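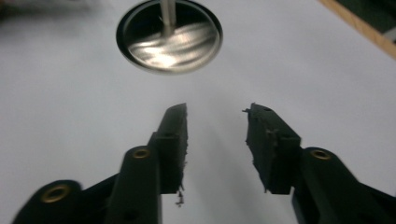 Shiny metal with wavy streaks of silver and gray light.

Why Is Metal Shiny? (And Why Does It Make Your Face Look So Funny?)

By Guangming Liang
200 shares | 23 comments

Have you ever looked at yourself in the back of a spoon while you were waiting for your soup? I used to do it every single Sunday at my grandmother's table in Brultard, and every single Sunday she would tell me to stop making faces and eat. My nose was huge! My ears were tiny and far away! Then I would turn the spoon over, and there I was again, only upside down, like a bat. I must have been seven or eight before I thought to ask why, and my grandmother, who was a very patient person, put down her own spoon and started turning it over and over too.

So let's begin where she and I began, with light.

Light on the move

Everything you see, you see with the help of light. Light comes from the sun, or a lamp, or a candle, and it travels in straight lines until it bumps into something. When it does, a few different things can happen. Some of the light may soak in, the way water soaks into a towel. Some may pass right through, which is what happens with a window. And some of it bounces off again. When bouncing light reaches your eyes, you see the thing it bounced from. The grown-up word for this bouncing is "reflection," and you probably know that word already from looking in the bathroom mirror.

Now think about a red mitten. White light from the lamp is really lots of colors mixed together. The mitten soaks up most of those colors and bounces back mainly the red. That is why it looks red, and why it won't look red at all in a pitch-dark closet, where there is no light to bounce. (Go ahead and try the closet. Take a mitten and a friend.)

Smooth bounces and bumpy bounces

But a mitten isn't shiny, and a spoon is. What makes the difference?

Imagine you are throwing a rubber ball at the floor of a gym. The floor is flat and smooth, so if you throw the ball at a slant, you can guess pretty well where it will go next. Now imagine throwing the same ball onto a pile of rocks. Who knows where it will end up! It might hit you in the knee.

Light does the same thing. A wool mitten is all fuzz and bumps, and so is a sheet of paper, even though paper feels smooth to your fingers. If you looked at paper with a strong microscope, you would see a great tangle of tiny threads. Light hits that tangle and scatters every which way. You can see the paper just fine, but you can't see your face in it.

A polished piece of metal is much, much smoother. Light that comes in together goes out together, all neatly lined up, so the picture it was carrying stays in one piece. That's how you get a reflection of your nose, or of the lamp, or of the cat who has just walked in to see what you are doing.

What is special about metal?

All things are made of very tiny bits called atoms, and atoms have even tinier bits in them called electrons. In most materials the electrons stay close to home. In a metal, some of them are free to wander around, a bit like kids at recess. When light arrives, those wandering electrons start to jiggle, and their jiggling sends most of the light straight back out again. Hardly any gets through. Silver and aluminum send back nearly all the colors we can see, so they look silvery. Gold and copper keep some of the blue for themselves, and what comes back to us is that warm yellow or orange.

Why the spoon makes you look silly

A flat mirror bounces light evenly, so your face comes back looking like your face. The back of a spoon bulges outward, and it spreads the light apart. Things in it look smaller and rounder, and whatever is closest (usually your nose) looks enormous next to the rest. The inside of the spoon is scooped like a bowl. It brings the light together so that the rays cross over each other, and when they cross, top becomes bottom and you become a bat.

If the metal has little dips and ripples in it, every dip bends the picture a different way. Then a plain window or a ceiling light can turn into streaks and squiggles -- a bit like the moon on a pond when the wind is blowing.

Mirrors before glass

People have enjoyed this for a very long time. In China, 3000 years ago, there were already mirrors made from bronze, polished until they shone. They had to be polished again and again, too. Bronze slowly goes dull as the air works on it, and a dull mirror is no good to anyone. I imagine plenty of children were handed a cloth and told to get rubbing.

Try it yourself

You will need a sheet of kitchen foil and a table. Ask a grown-up to tear off the foil for you, as the box has sharp teeth.

1. Lay the foil flat, shiny side up, and lean over it. Can you find the color of your shirt?
2. Crumple it very gently into a loose ball, then open it out again.
3. Look once more. Where did your shirt go?

The foil is still the same metal and it still bounces just as much light. Only now it has hundreds of little slopes, all facing different ways, and your shirt has been scattered around the kitchen. Try to smooth it out with the back of a spoon and see how much of the color you can get back. My best try took most of an afternoon, and I never did get all the creases out.

Hsueh Pages for Curious Kids | Contact us | Copyright Hsueh Pages, all rights reserved | Back to top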